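Does a Paper Label Change What People Say About Furniture?
Final project report, Introduction to Consumer Research
Araceli Aranda and Casimiro Escobar
05/08/2020

1. Why we did this

Furniture stores like to tell us that shoppers can feel the difference between a cheap finish and a good one. The Trekullow catalog says it on almost every page. We doubted it. Our guess was that most people read the tag first and then report whatever the tag told them to feel.

The course reader treats this as more or less settled and points to a survey with 500 answers. We read the survey. It asked people whether they thought labels affected them, and most said no. Asking people if they are easily fooled does not seem like a good way to find out if they are.

2. What we did

We used 2 tabletops from the same line, Zisuvholm, bought on the same trip. One was given a tag with a high price and the made-up maker name Bermúdez. The other got a plain tag with a low price and the name Kiron. Halfway through we swapped the tags, so that a scratch or a lighter patch on one board could not do the work for us.

We had 29 people take part, nearly all of them students in our building. Each person touched both tops, then rated smoothness, color and "quality" on a sheet. Casimiro read the same instructions to everyone. Araceli sat at the back and wrote down comments.

3. What we found

The expensive tag got the higher quality rating most of the time, whichever board it was on. That fits our guess. The smoothness ratings do not. They were close to even, and several people changed their number after going back for a second touch. Color went slightly toward the cheap tag, and we have no explanation we believe.

Some comments were more useful than the numbers. One person praised the "deeper grain" of the Bermúdez top, then used nearly the same words about the other one. Another asked if this was a trick and gave both tops the same score all the way down.

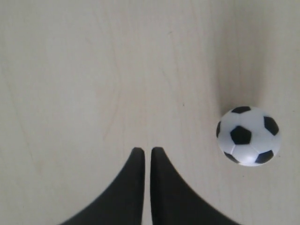 Figure 1. Pale wood surface with faint grain.

4. Problems

We are not ready to say that labels fool people. Our group was small, we knew many of them, and a person handed a sheet with the word "quality" on it will try to find some. The price gap was also silly. A difference of 360 dollars between two plain tabletops probably told people what we wanted to hear.

We would run it again in June with strangers, smaller price gaps and a round with no tags at all. Leaving that round out was our worst mistake, and our instructor warned us about it in the proposal comments.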